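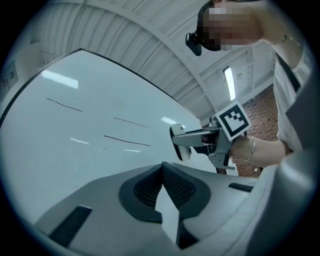

Search this site Enter keyword
Aug 22, 2021
Workshop notebook, Hollumero building, training room
Entry by Saron Degefa. Copy to Kianoush Yazdani.

Subject: condition of the whiteboard and trial of cleaning methods

1. Purpose

The whiteboard in the training room has been the subject of repeated remarks in this notebook. Marker left on it over a weekend does not come away fully with a dry cloth, and the surface has begun to hold a gray film. The present entry records the state of the board, the method adopted for test marks, and the steps to be followed until the September review.

2. Test marks

Test marks are to be plain straight strokes in black marker, drawn at a slant. Three strokes are sufficient for one trial. They should differ in length, with the longest kept near the middle of the board, where wear is greatest. Lettering is not to be used for trials. Letters double back on themselves and leave a heavier deposit at the corners, which makes one trial hard to compare with the next.

The marker for all trials is the Potitz black, fine tip. Other markers in the tray should be set aside during a trial and returned afterward.

3. Lighting and glare

The board is glossy and takes strong reflections from the overhead lights. A large patch of glare falls toward the upper left, with a smaller one toward the right and fainter streaks lower down. Film and faint residue cannot be judged inside these patches. Kianoush Yazdani has proposed that each trial be inspected twice, once from straight in front and once from low down and close to the board. I agree with this and have adopted it. The low position moves the glare and gives a better view along the surface.

Switching off the light nearest the board was considered. It was decided to leave it on, as the room is used with the lights on and the results should reflect ordinary use.

4. Cleaning methods under trial

Method A: dry felt eraser, straight passes only, no circular motion.

Method B: Genivitz board fluid, item 1294, applied to the cloth and never directly to the board. The cloth is to be folded and turned after each pass.

Method C: clean water on a cotton cloth, followed by a dry cloth. Included at the request of Kianoush Yazdani, who reports good results with it on the older board in the Simiyu room.

Strokes are left to stand before wiping - one hour for the short trial, overnight for the long one. The hour is counted from the last stroke. Colleagues who find strokes on the board are asked to leave them in place and to write on the paper pad.

5. Matters outstanding

The 1000 ml bottle of Genivitz fluid is to be kept in cupboard 126 with the cap closed. It was found open on Friday.

I have not settled whether the gray film is marker residue or wear in the coating. If Method B leaves the film unchanged after the overnight trial, wear is the more likely explanation, and a request for resurfacing will be prepared. K.Y. holds the supplier's sheet for the coating and has been asked to bring it to the review.

Cotton cloths: 2 remaining. More to be ordered on Monday. The felt eraser should be brushed out before the next use of Method A.

S.D.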